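Home > Ship Models > Ocean Liners > Waterline Kits

We use cookies to remember your basket and to count visits. Accept / Manage settings

Vurnanside 1:200 Waterline Kit
Made by Wornatwood

The Vurnanside kit builds into a waterline model of a two-funnel passenger and cargo liner of the mid-1950s type. It is cut off flat at the load line, so it needs no stand and can go straight onto a sea base or a plain shelf. The hull comes in two halves with the plating lines already scribed.

Zdenka Matić drew the plans and Stavros Milošević cut the master patterns for the hull and funnels. 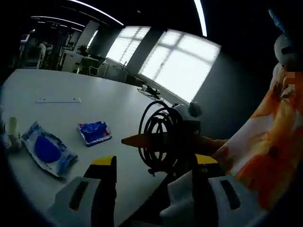 Deck sheets are laser-cut basswood, 1/32 inch thick, with the planking engraved. Railings, ladders and davits are on two brass frets. Lifeboats are cast resin and need light sanding along the keel before painting. The full parts count is 2,092, and most of that is portholes and railing sections.

You can build her with the cargo hatches open or closed. The parts for both are in the box - decide before you glue down the forward deck, as the hatch coamings fit from underneath.

Paint and glue are not included. The instruction book gives a color chart for two liveries, the builder's trials scheme and the later white hull.

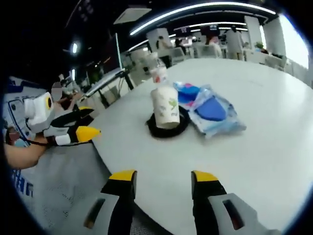
Rigging is the slowest part of this kit, and the book gives it a chapter of its own, written by Urszula Olszewski. Elastic thread is supplied on a card for the mast stays and the cargo booms. Cut each length long and trim it after the glue sets. For the mooring lines on the foredeck, wind the heavier black cord into a flat round coil, like the cable looped around the foot of the paper cup, and fix it with thinned white glue.

Skill level: experienced
Scale: 1:200
Hull: resin, two halves
Spare parts: write to Amra Radulović at Wornatwood with the part number and the batch code from the box lid

The next batch ships in March. Orders are filled in the order received.

Filed under: Liners, 1:200 scale, Resin and brass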